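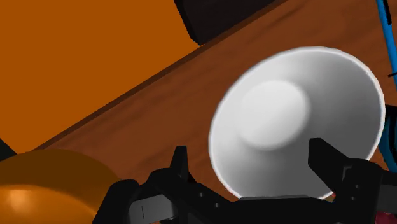

Chapter 6
Choosing and Using a Practice Kitchen

By the end of this chapter you should be able to read a kit listing without getting lost in it, tell a simulated kit from a physical one, set up a first pick-and-place task with a bowl, and write a fair review of a product you have used for a few weeks.

Milagros Lozano teaches the evening robotics class at Paredes, and every Monday in the first month of the course she asks her students the same thing: if you had to spend the department's money on one teaching kit, what would you want to know first? The answers are usually very good and usually very long. Somebody asks about price, somebody asks whether the gripper is strong enough to lift a full kettle, and before the coffee is finished they have filled a whiteboard with questions about software updates and spare parts. This chapter is our attempt to put that whiteboard in some kind of order, and we hope you'll keep it beside you the next time you are asked for your opinion on something you may have to live with for years.

Most of the chapter looks closely at a single product, the Skorkley Tabletop Set, which is sold by a company called Burkow and comes entirely as software. You don't unpack anything. You install it, pick a table, pick some dishes, and the arm is ready to be told what to do. We chose it partly for the very practical reason that many of you will be reading this at home, a long way from a lab, and partly because a simulated kit makes such a good place to be clumsy. You may knock a bowl off the table 71 times in an afternoon (one of us has) and sweep up nothing at all.

What comes in the set

The standard license gives you 113 household objects, 6 tables and one arm with a two-finger gripper. There are bowls, plates and cups, and a good many small things that are harder to hold than they look. A larger package called Zivuvside adds 3000 prepared starting layouts, each with the objects placed a little differently, and we'll come to whether that is worth the extra money in Section 6.4. Our short answer is that a beginner can wait.

Please don't be put off by the size of the object list. Brittany Caron, who tried the set with us from September through December and whose review notes appear at the end of the chapter, spent her first two weeks on bowls and nothing else, and she was the first in her group to get a reliable grasp on anything.

Why bowls come first

A bowl is a friendly thing to a person and a rather awkward one to a gripper. You and I pick one up by the rim, or slide a hand underneath, or use both hands if the soup is hot, and we choose among these without noticing that we have chosen. A gripper with two fingers has to have the choice made for it. One finger can go inside the wall and the other outside, so that they pinch the rim between them. Or, if the bowl is small enough, the fingers can open wide and close on it from both sides. Each of these needs its own approach, its own height above the table, and its own tilt of the wrist, and working them out with pencil and paper before you touch the software will save you a great deal of fussing later on.

Bowls are also a good test of the product itself. When you review a simulated kit, you want to know how it behaves at the moment of contact – whether the fingers stop at the wall or sink into it, whether the bowl slides sensibly when it is nudged, and whether it settles down again or goes on trembling. Section 6.3 has a simple score sheet for this, and we'd encourage you to fill it in by hand.

Before you begin

Have a notebook ready, and a real bowl from your own cupboard if there is one to spare. Set it on the table in front of you and pick it up slowly using only your thumb and first finger. Try the rim nearest you, then the far side, then the left. Write down which felt steady and which made the bowl swing or tip, and bring those notes with you to Section 6.1, where we will teach the arm to do the first of them.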